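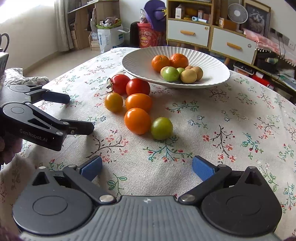 Why do people throw things at weddings?

When two people get married, the guests often wait outside the door and throw something over them. Maybe you did this one time yourself. But why do we do it, and why not always the same thing?

It started with seeds

Long ago, most families lived from what they could grow. A good harvest meant that everybody had food in the winter. So at a wedding the guests threw grain, for example wheat or barley. It was a way to say, "We hope you will always have enough to eat, and we hope you will have children."

Later, in many countries, people began to use rice. In Italy they throw rice too, but they also have sugared almonds. The Italian word for these sweets is confetti! In old times sweets were thrown in the street at carnival, and small pieces of paper took their place afterwards. The English language borrowed the word for the paper. In Italian, the paper pieces are called coriandoli.

My grandmother had a sweet shop on Marchetti Street, and she put the almonds in little bags of five. Five is an odd number, so it cannot be shared in two equal parts. People say a marriage should be like this — it should not be divided.

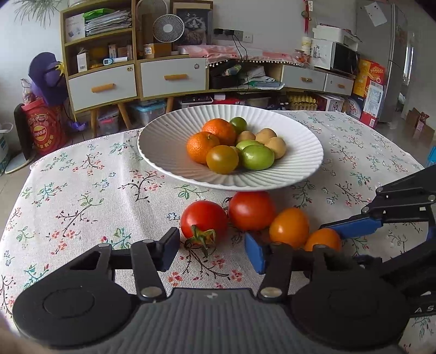
In other places the guests choose other things. In Greece they throw rice, and they give sugared almonds as a present. In Morocco, figs, dates and raisins are sometimes thrown. In some families in France the guests like to use lavender, and it smells very nice when you step on it.

Is rice bad for birds?

You maybe heard that birds get sick if they eat the rice from a wedding. This is a story and it is not true. Many wild birds eat rice in the fields and they are fine. But rice on stone steps is slippery, like small balls under your shoes, and a guest can fall. For this reason some churches and halls do not allow it.

What can we throw today?

Plastic and shiny paper stay on the ground for a very long time. Dried petals are better. They come from real flowers, and the rain and the small animals in the soil will slowly make them disappear. At Junddale Hall, where I help with weddings, only petals are allowed, and only on the grass.

Try it: make your own petals

Ask a grown-up which flowers you may pick. Roses are good. Pull off the petals and lay them on kitchen paper so that they do not touch each other. Leave them in a dry place, away from the sun, for 11 days. When they feel like thin paper, they are ready. Keep them in a paper bag — in a plastic one they can go mouldy.

New words

Harvest: the time when farmers collect what they have grown.
Grain: the small hard seeds of plants like wheat.
Petal: one of the coloured parts of a flower.

Written by Rochelle Dvorak, 1 Mar 2023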